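5/19/22 – bottles, caps, the usual

Came in to find the counter had been repopulated overnight. I had cleared it before going home and felt quite good about it, which should have been a warning. Kettle on, sleeves up.

Today's job was to settle how we sort the empties before the Drollgate pickup, as the last bag came back with a note stapled to it. The note said "MIXED" in capitals. Skarphéðinn Eskildsen has pinned it above the sink, where it now serves as our certificate.

Rules as agreed last time, copied out again since the first copy went out with the paper recycling:

- Clear bottles in the tall bin, coloured in the short one.
- Labels off if they come off. If they don't, life is short.
- Caps back on after squashing, air out first.
- Anything with liquid in it goes to the sink and then back to the start of the list.

The third rule is where we fall out. Skarphéðinn holds that caps should go in a separate tub, and he has a tub, an old Brikby biscuit one, which he brought from home in August and has been trying to fill ever since. I hold that a squashed bottle without its cap quietly reinflates in the bag and takes up the room of two. We have each explained this to the other many times.
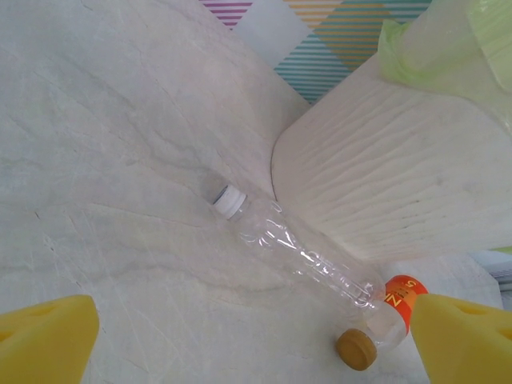 So I tried it both ways. One bag with caps on, one with caps in the tub, 40 bottles in each, same squashing technique (heel of the hand, lean, swear). The caps-on bag tied shut with slack to spare. The other one needed a knee. I have written "knee" in the results column because I couldn't think of a unit.

Skarphéðinn's objection, recorded for fairness: my bag had more of the thin water bottles in it, the sort that give up if you look at them sternly, and his had the stiffer fizzy drink ones. He may have a point. I didn't sort them by stiffness beforehand and I'm not emptying two bags to find out.

Labels: the paper ones soak off in warm water. The plastic sleeves want a blade along the seam. The narrow bands round the neck are the worst, as there is no room to get a thumbnail in and the adhesive outlasts the drink, the drinker and possibly the building. I gave up on 2 of them and invoked the second rule.

Also found out that the marble shows every drip once it dries. The Dravano cleaner leaves a haze, plain water leaves rings, and a dry cloth straight afterwards leaves nothing, so dry cloth it is. Whoever picked this stone for a workroom has never put a cup down.

To do:

- Ring Kirkegaard about a second tall bin. They quoted 88 for the lidded one, and we don't need the lid.
- Rewrite the sign over the bins. The present one says "PLASTICS" and has been read very broadly.
- Ask Drollgate whether they care about caps at all. Should perhaps have started there.

Tub count at close of play, by Skarphéðinn's own reckoning: 267. He wrote it on the lid. I've moved the tub to the windowsill so there is room to put the bags down.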